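Damard Users Forum > Arms and Grippers > Faults and Safety
Thread: Arm pulls the basket, protective stop comes late (or not at all)

kettlewright
Joined: January
Posts: 14

Hello all. I write from a small test kitchen in Bellalbridge. We use one arm for bread handling, at the moment only a basket and rolls on a white table. On Wednesday we had a fault and I would like to hear opinions before I start the cell again.

The task is simple. The arm moves the basket to its place by holding the corner of the rim, then it goes for the bread. Speed at the rim is set to 200 mm/s and force limit is 68 N. In the bad cycle the finger went inside the rim, closed, and the arm started to travel before the grip was confirmed. The basket was pulled sideways and hit the table stop. I expected a protective stop at this moment. It came only after 300 ms, and in the next try it did not come at all and my colleague Reiko pressed the red button.

Nobody was hurt. But her hand was on the table ten minutes before, to wipe crumbs, and I don't like to think about it.

Position at the rim, from the side camera:

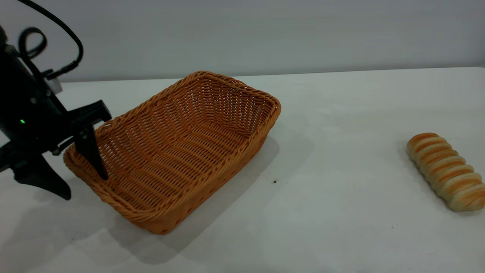
Finger over the near left corner of the basket. Roll is on the right.

Controller is standard, software is the Folinel package, we did not change the safety settings since installation. The log shows "grip OK" in both bad cycles. How can it be OK when the fingers are not closed on anything?

torque_monday
Posts: 1,122

What is your "grip OK" made from? If it is only finger position, then the answer is simple. Somebody set a window that is too wide, and half closed counts as closed. I see this every month.

The late stop is a different matter. Please don't mix the two.

kettlewright

It is finger position only, yes. Window was set by the installer. I have now looked and it accepts almost anything from 20 percent to 90 percent closed. I agree this is bad.

But I do not agree these are different matters. If the grip check had failed, the arm would not have moved and there would be no late stop.

torque_monday

That is exactly the thinking which gets people hurt. Grip check is a process function. It is there so you don't drop bread. The force limit is there for the person. You cannot use the first to cover for the second, and if the second is slow, I don't care how good your window is.

H. Mokgethi
Posts: 407

Hendrik here, I do maintenance for three cells of the same kind. I am somewhere between you two.

68 N at the tool is not a high number, but remember what a basket does. It is soft. The weave gives, the rim gives, and the force comes up slowly. Your 300 ms may be the time the basket needs to become stiff. The controller did not sleep, it simply saw nothing for a while. In the second try maybe the finger slipped over the rim and the force never reached the limit.

Can you show how deep the finger goes? If the tip sits low, it can push on the floor of the basket and you have a force downward as well as sideways.

kettlewright

Good question. I have the wrist camera too.

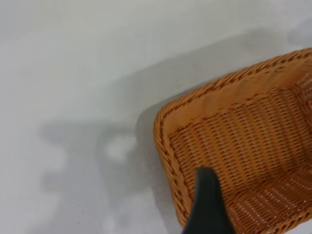

Wrist camera at the corner. Tip of the finger is just inside, above the weave of the floor.

I cannot see from it if the tip is touching or not. I measured with the arm stopped and power off, same taught point, and there is a gap, but small. My calipers don't fit well in there so I will not give a number.

H. Mokgethi

Then I would raise the point a little and teach it again. A basket like this is never the same height at each corner. We use Lau baskets in two of our cells and when they get old, the corners sink. With a small gap you are at the mercy of the basket.

pan_de_ayer
Posts: 33

Sorry for a basic question. Why hold the basket at all? Put four small blocks on the table and the basket cannot move. Then the arm only touches the bread. We did it like this after 900 cycles of fighting with rims.

kettlewright

It is not a basic question, we had it in our meeting also. The basket must go to another table later, so the arm needs to learn to move it. But for the bread part you are right, blocks would be enough.

What makes me angry a little is that the bread part never gave trouble. Pick, place, go back, open the fingers, next one. I went through the pictures from the wrist camera of that session to find any strange thing in the placing, and I found nothing I could use.
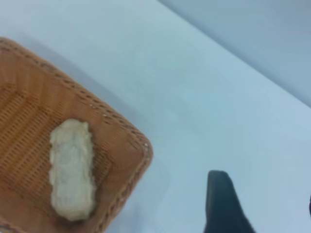 So I stopped looking there and put all my time on the rim. Yesterday I did the following, with the door closed and with Reiko at the button:

1. Window for "grip OK" made narrow, taught with the finger really on the rim.
2. Travel after grip waits for the confirmed signal, before it was only a timer (!).
3. Speed at the rim down from 200 to 68 mm/s. Yes, same number as the force, it is by accident.
4. Taught point raised a little, as Hendrik wrote.

With a wrong grip made on purpose, the arm now stays where it is and shows the fault. I repeated it until Reiko wanted to go home.

torque_monday

Good work on 2. A timer in that place is a scandal and I would write to the installer about it.

But I still miss the test of the stop itself. You tested that the arm does not start. You did not test that it stops. Put something stiff in the way, a block fixed to the table with a force gauge in front, and measure. If it stops in time on the stiff block, then Hendrik is right and the basket was the reason. If it is late also there, you have a safety fault and the cell stays off until Damard service has seen it.

H. Mokgethi

I support this. Also check that the payload in the settings is correct for your gripper. When it is wrong, the force estimate is wrong too, and then 68 on the screen is not 68 at the finger. In one of our cells the payload was still at zero from the factory and it stopped at random for weeks.

kettlewright

I checked the payload just now. It is set for the old gripper. The new one is heavier and has the cable on top, and this is not in the settings at all.

So now I don't trust any of my force numbers from before. I will correct it, borrow a gauge and do the test with the block. Until then the cell is locked and the key is with Reiko.

torque_monday

Write down the old payload value before you change it. Service will ask you.

pan_de_ayer

Please post the times when you have them, for the stiff block and for the basket both. I am going to check our payload in the morning, we also changed fingers and I don't remember that anybody touched the settings.

kettlewright

Old value is written down. Gauge comes next week, I will post both times here.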